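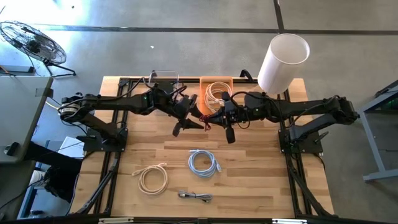

Two black arms on a butcher-block table, grippers close together

Thread: Geolocation drift in polar orbiter passes

avaughan
Since January my gridded passes from the Skirnano receiver are landing east of the coastline overlay. Offset is small at nadir and grows toward the swath edge. Of 1,567 passes in the archive, 1,394 gridded without errors in the log, so the decoder is not complaining. Software is Pleltik with default settings.

nest_g
Growing toward the edge sounds like roll bias. A clock error moves everything along track, and your passes would shift north or south.

dalbello_o
Check the orbital elements first. Stale elements will give you cross-track error too.

avaughan
Elements are refreshed daily. File dates confirm it.

nest_g
Then it is roll. Fit a constant against coastline control points, clear sky only.

dalbello_o
I disagree with a constant. I fitted 862 passes at Prornanley and the residual changed sign between ascending and descending. A constant hides that – it averages to nearly zero.

mabli_c
Which terrain correction are you both using? Over high ground the parallax at large scan angles looks just like this.

avaughan
None. Most of my control points are at sea level, though.

nest_g
Sea level is fine. Split by node and post both fits.

avaughan
Running ascending now, 1,206 control points after cloud screening.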